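3 min read · 195 shares · 574 comments

Packing a box for somebody you love takes longer than it should. I always start in June, when the summer people come back to Rukdale, and every year I forget how much fits once you stop being tidy about it. Toothpaste goes in, naturally — it's the thing everyone leaves on the sink at home.
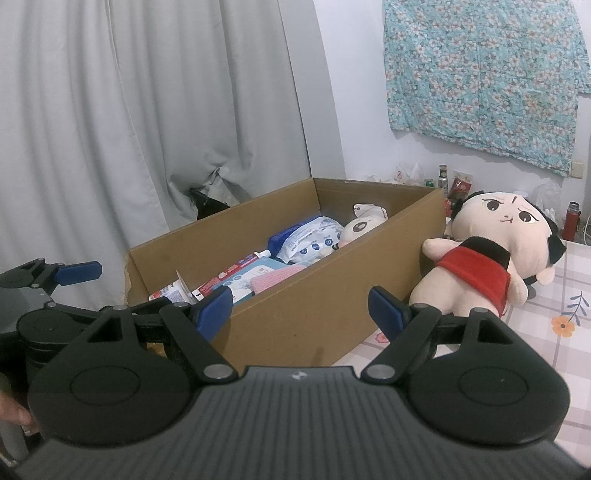 My mother swore by a plain cardboard box, open on the kitchen table for a good week, so that anyone walking by could drop something in. I still do it her way, with a cloth underneath and the tape kept well out of reach until the night before the Liludbridge bus.

Heavy things go at the bottom, and socks fill the corners.

We use cookies to improve your visit. Accept | Manage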